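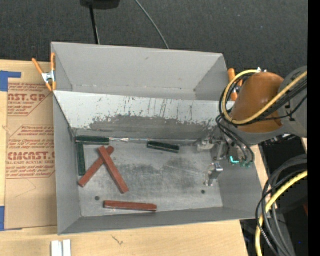 Two trays beats one every time, my brother-in-law reckons, and he has been on at me to buy a second before I sort any more blocks. I have put it off, as the metal bin already has a divider and I'd like to see how far that gets me.

The blocks came in a job lot from Landry, 153 of them for 50 pounds. I'm working through them a few at a time, greens and reds mixed, and anything chipped goes behind the divider. It's slow - up to 400 would fit in the cupboard if I stacked them properly, which I don't.

The bin has had a hard life and the divider is badly marked. I tried Mastico cleaner on the worn patch in September and gave up after 3 goes. It doesn't matter for this job.

Next I need labels for the shelves.

Recent posts
Shelving from Clornetti, one year on
Trakgate car boot finds
Relining the cutlery drawer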